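Callovcombe workshop asks whether a robot can mix a lemon drink yet

Grustcombe, Jul 13, 2018 – Can a machine take on the small jobs behind a bar or at a kitchen worktop? The team at Callovcombe has been asking just that, and today it shares its progress so far – with plenty of excitement and a fair few spilt ice cubes!

The project, run with kitchen supplier Postomar, uses two arms working over one taped-out table. The job is a cold lemon drink: fetch the glass, add ice, add lemon, press it with the muddler, pour, then wipe up. Most people manage it half asleep. For a robot it is a long chain of little puzzles.

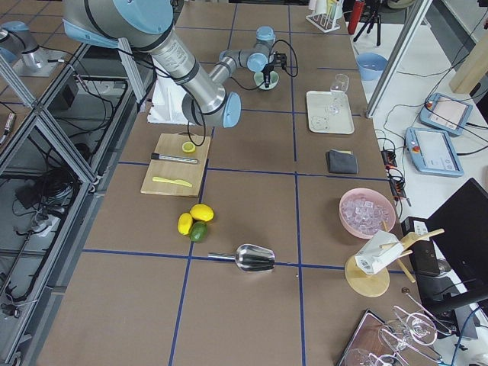
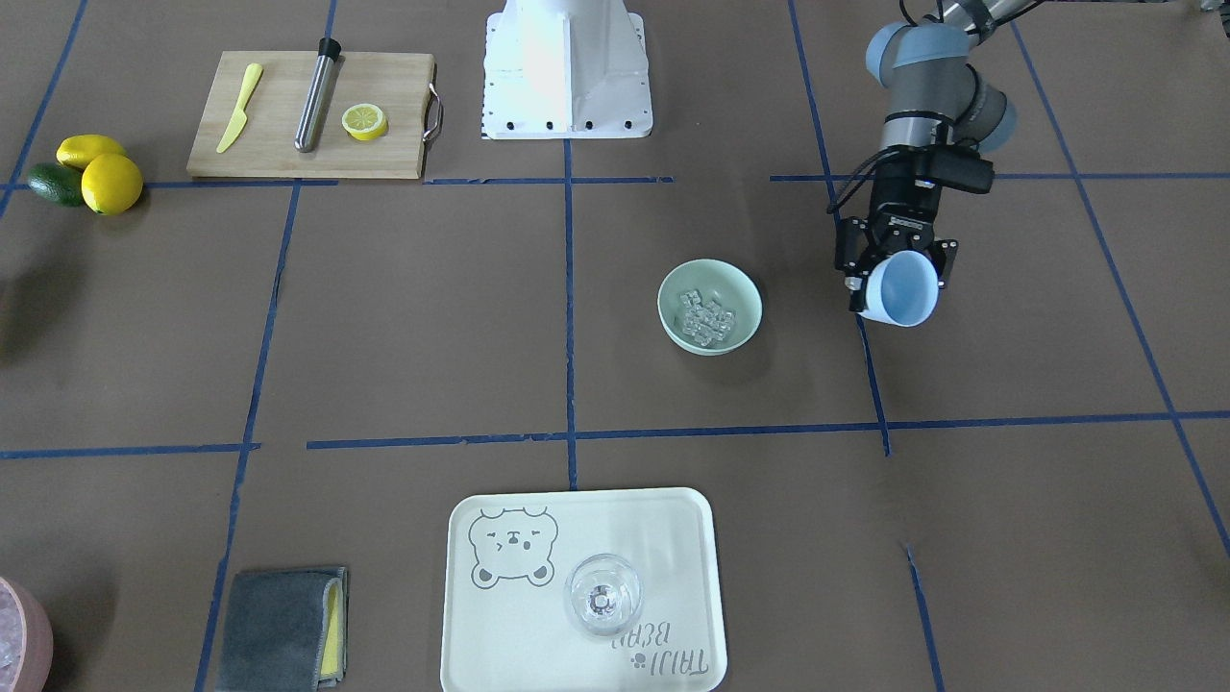
The lemon drink task on the taped table, with board, muddler, ice and glassware set out.

Over 30 days the team ran the task 300 times. Picking up a cup is now dependable, and pouring is coming along nicely. Ice remains the hard part, as the cubes slide, stick together and look nearly invisible to a camera. Cloths are tricky too, and never fold the same way again.

"I grin every time a pour goes in cleanly," said project lead Shaohua Lu. "We're a good way off a robot you could leave alone in your kitchen, but the bits are starting to join up and it's lovely to watch."

Gaëtan Tessier, who looks after the trials, added: "Slicing is still done by one of us. I'd like to hand that over next, and the washing-up after it."

The team will carry on with the drink task through the rest of July before moving on to clearing a table after a meal.

Press contact: Wian Chauke, Callovcombe press office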